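服をハンガーに掛ける作業のデータ収集、途中経過

2019年5月18日(土)

双腕の学習用デモを録り始めて8日目になった。対象は布をハンガーに掛ける動作。プロジェクト名は社内でDrastariと呼んでいるもので、前に書いた積み木の続きにあたる。

作業スペースは白い壁で囲い、アルミのレールを1本渡してハンガーを掛けてある。ハンガーは細いもので、色は水色とピンク。布は透明なケースに入れておく。人が左右の腕を遠隔で動かし、その間の関節角とカメラ映像をまとめて1エピソードとして保存する。
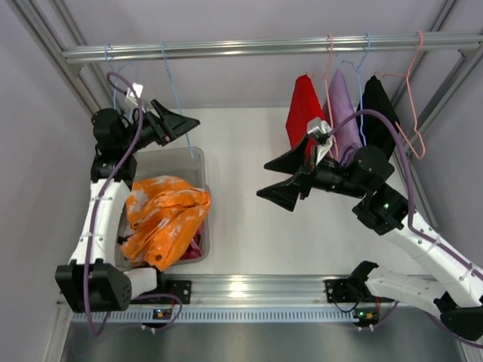

今日までに残したエピソードは107本。録ったものはもっと多いが、布を床に落としたまま終わったものと、保存時にカメラの時刻がずれていたものは外した。落としても拾い直して最後まで掛けたものは残している。学習側から見れば、やり直しの動きも入っていたほうがいいという判断だ。

1本の長さはほぼ30秒にそろってきた。初日は倍以上かかっていた。操作に慣れたのもあるが、布のどこをつかむかを先に決めてから始めるようにしたのが大きい。迷っている時間がそのまま記録に入ると、腕が止まっているだけの区間が増えて、あとで切る手間がかかる。

布の置き方は毎回変える。丸めて入れる、広げて入れる、ケースの片側に寄せる。最初の2日は無意識に同じ置き方をしていて、あとから並べて見たらほとんど差がなかった。この分は別フォルダに移した。評価に使うかもしれないので消してはいない。

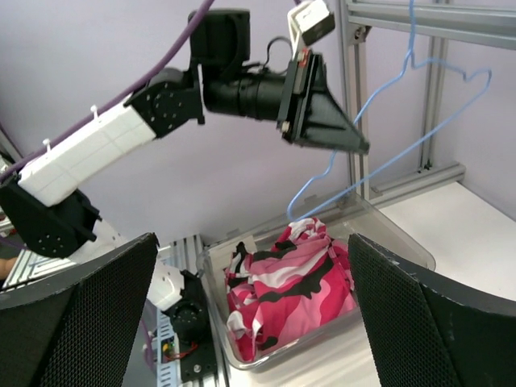
手首側のカメラは、指が大きく写る向きのままにした。Thakurの手順書では指先が画面の下に来るように取り付けるとあり、それに合わせている。全体を見るカメラだけで学習させた版も一度試したが、ハンガーの肩に布を通すところで位置が合わなかった。手首の映像を足した版はまだ学習中で、結果は次回に書く。

柄物の布は見た目の変化が大きいので、無地と混ぜて使う。細いハンガーは布が重なると映像でほとんど見えなくなる場面があり、ここは本数を増やすしかなさそうだ。

ケーブルの取り回しも一度直した。腕を伸ばしたときに突っ張ることがあったので、肘のところで余裕を取った。動作範囲の端まで両腕を動かして確認し、それから録り直している。

ファイル名の付け方はNendossideの形式に合わせて、日付、布の番号、通し番号の順。途中で布の番号を振り直したため、前半分は変換スクリプトを通す必要がある。月曜にやる。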